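4.3 What went wrong in the fruit-sorting task

I had high hopes for this one, and for most of October it looked fine. We ran the Pevholm policy in simulation on a table with a basket, a round placemat and some fruit, and I had penciled it in as our easy baseline. Then I went through the Rarnmont logs and found 100 episodes that simply stalled – no collision, no timeout, just a right hand that stayed closed over the mat until the step limit.

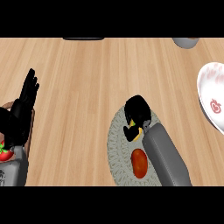
My first guess was the contact solver, so I spent a week halving the time step (and waiting, and drinking a lot of coffee). It changed nearly nothing. The fingertip forces were the better clue. In the stalled episodes the Kaneko hand model reported a firm grasp even when its fingers had closed on one another, so the policy kept waiting for a lift that the controller refused to start. A stuck flag, in other words! We had trained on 2000 demonstrations and not one of them included a false grasp, so the policy had no idea how to let go and try again.

The left arm made things worse. It holds its pose until the right one reports done, so one bad flag freezes both arms. On hardware I would call that a safety matter, and we have held back the real-robot trials until the Porkau controller gets a proper release timeout – 16 steps is my current pick, though I haven't tuned it.

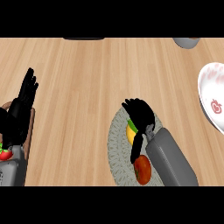 Figure 6. Simulated two-arm task, with the right hand over the fruit on the mat and the left hand raised by the basket.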